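Section 5: Swapping the processor and memory

I've done this job on a fair few second-hand towers now, mostly at my own bench at Triswood, and this is the order I like. Give yourself an evening the first time. Witold Nowicki can do one before his tea gets cold, but he's been at it for 21 years and I still drop screws!

Before you start, shut the machine down, pull the power cord and hold the power button in for 5 seconds. Then touch bare metal on the case.

1. Lay the tower on its side and take the panel off, so the board faces up at you. Have a good look before you touch anything (I take a photo on my phone as well, for the cables).

2. Find the processor. If it still has its cooler on, undo the cooler screws a bit at a time, going corner to corner, and lift it straight up. Wipe the old paste off with a lint-free cloth and a dab of isopropyl until you can read the lettering.
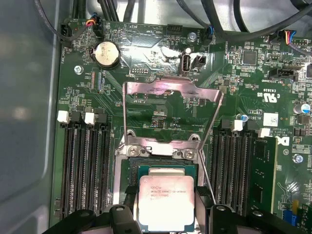 Fig. 5.1 Intel Xeon E5 in its socket, memory slots on both sides.

3. Write down what's printed on the lid, the whole lot, and check it against the supported list for your board. I skipped this once and spent a very long night wondering why I had no picture.

4. Ease the load lever out and up, open the frame and lift the chip by its edges. Put it somewhere it can't slide. A proper nest is lovely, but a clean plastic tray does fine. 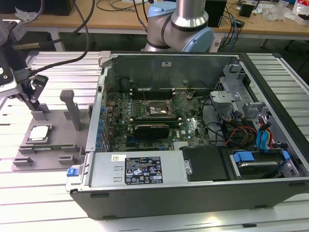 Fig. 5.2 Tower on its side with the socket empty. Processor and memory module are on the grey plate at left.

CAUTION: Keep fingers, sleeves and cloths out of the open socket. Bent contacts are a rotten thing to fix, and I've only ever managed it once.

5. Now the memory. Push the latches outward, match the notch in the module to the key in the slot, and start it in straight.
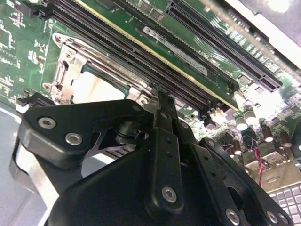 Press on one end until the latch snaps over, then the other. It takes more push than you'd think, and the board will flex a little. If one end is sitting proud, take the module out and start again.

6. Back to the processor. Line up the triangle on its corner with the mark for pin one, and lower it in flat.

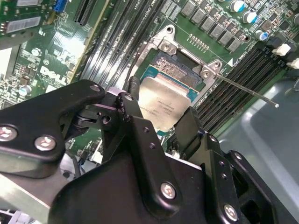
No pushing at this stage! It should settle under its own weight. Close the frame, bring the lever down (it'll feel stiff) and hook it home.

7. Fresh paste, cooler back on, fan plugged in. Go over your cables against that photo before the panel goes on.

Note: first start-up can be slow while the board sorts out its new memory. Give it a couple of minutes before you panic.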